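*Household notes, Brurnard. Last changed in March 2021.*

# Following a confirmation hearing from your kitchen table

When a president names a person for a high post, the Senate holds a hearing, and for some days everybody in our house has an opinion. I grew up in another country and I had to learn how to follow these hearings, so I began to write down what works at home. These are the small practical things. For the law and the history you must look in better places.

## Before the hearing

Find the page of the Senate committee which will do the hearing. The date and the start time are there, and usually also a link to the live video. Write the time on the kitchen calendar in your own time zone. I missed the first half of one hearing in this way, and the first half has the opening statements, which I like the most.

The nominee often fills in a long questionnaire, and the committee may put it on the same page. The last one I printed had 89 pages. Please don't print it all at once. I print the list of earlier jobs and the list of published writings, on both sides of the paper, and I read the remaining part on the screen.

If your printer is old like our Prutus, let it rest after a long job before you open the back cover. Fan the paper before you load it. When two sheets still go in together, take out half of the stack and try again.

## A place for the papers

I use one cardboard folder for each nominee, with the last name on the tab and the post under it. Inside there are only three parts: what the person said, what others said about the person, and my own questions. Newspaper pages go yellow and make stains on the other sheets, so put a clean white sheet between them.

Staples are better than paper clips here. Clips slide off, and they catch the next paper in the folder and you lose it for weeks. If you must remove a staple, push a thin butter knife under it from the back side and lift slowly.

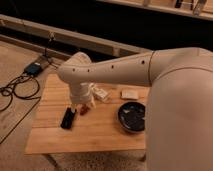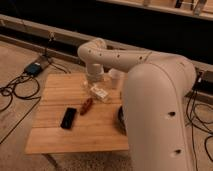

*The cream-colored arm over the wooden table, in two views.*

## During the hearing

A hearing can take the whole day. I set the kitchen timer for 60 minutes, and when it rings I stand up, drink water and look if the soup is fine. The video can usually be stopped and started again.

For the notes, draw a line down the page. On the left side write the name of the senator and the question in a few words. On the right side write the answer. If there was no real answer, I put a small circle. After the hearing the circles are easy to find, and they tell me what I want to ask in my letter.

Food should be something you can eat with one hand. Bean soup in a mug is good, also cold potato pancakes. Keep the mug on the other side from the papers. If coffee falls on a printed page, press it with a dry kitchen towel and do not rub, then let the page dry flat under a heavy book, with a piece of baking paper on both sides.

My neighbor Shayne Kereama keeps the radio on and irons shirts at the same time. I tried it and burned a collar.

## Writing to your senator

You have two senators and you may write to both. Put your full address in the letter, with the ZIP code, so the office sees that you live in the state. Name the post and the nominee in the first sentence and say clearly if you want a yes vote or a no vote. After that give one or two reasons in your own words.

The web form I used last October took 2,000 characters and then it simply stopped. Write the text first in another program and copy it over. I lost a good letter once when the page closed itself!

A phone call is shorter. Write down what you will say, 100 words or less, and read it aloud one time before you call. The person who answers will mostly ask for your name and your town. You don't have to discuss anything, and it is all right to say that English is your second language.

Paper letters to Washington can be slow to arrive, so if the vote is near, use the form or the phone. For paper I buy the plain Piseo envelopes at the shop on Tawhiri Street. The glue on them is weak, and a little flour mixed with water will close them well.

## After the vote

Write the result and the number of votes on the front of the folder. Take out the double pages and the old envelopes. I keep my notes and the copy of my letter, and the printed questionnaire goes to the kitchen drawer, where the empty backs become shopping lists.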